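Chapter 4
Places of Memory: Visitors and Heritage Sites

By the end of this chapter you should be able to explain why people travel to places connected with the dead, describe the main kinds of site, and discuss how a site can take in visitors without losing its first purpose.

4.1 A morning in Dramgate

The old seamen's chapel at Dramgate stands on a hill 170 steps above the harbour. On a Monday in November it may see a handful of people. In summer the figure can reach 692 in a day, most of them from ships that dock at Sodport and leave again by evening.
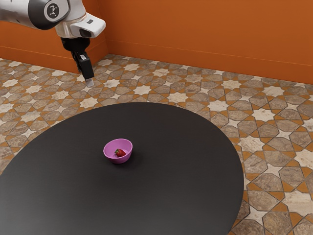 Few of these visitors have family ties to the town. They come for the view, the painted ceiling and the wall of names, which lists sailors lost over two centuries. Local families still use the chapel for weddings and funerals, and it closes to tourists at those times.

The travel writer Baiba Org spent a week there and noted that most people stayed less than an hour. Those who had read something beforehand stayed longer — often on the benches outside, where there is nothing to look at but the sea. 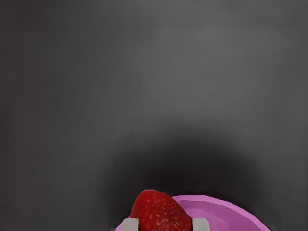
Travel of this kind is older than the tourist trade. Pilgrims walked to tombs and shrines long before there were timetables, and inns grew up along their routes. The village of Lūse, with 70 houses, began as one such stopping place. Its guesthouses now serve walkers, few of whom are on a religious journey.

Key terms: heritage site, pilgrimage, day visitor, carrying capacity.

Before you read on, think of a chapel, memorial or burial ground near your home. Note who goes there, and at what times of year. You will need your notes for the activity in section 4.3.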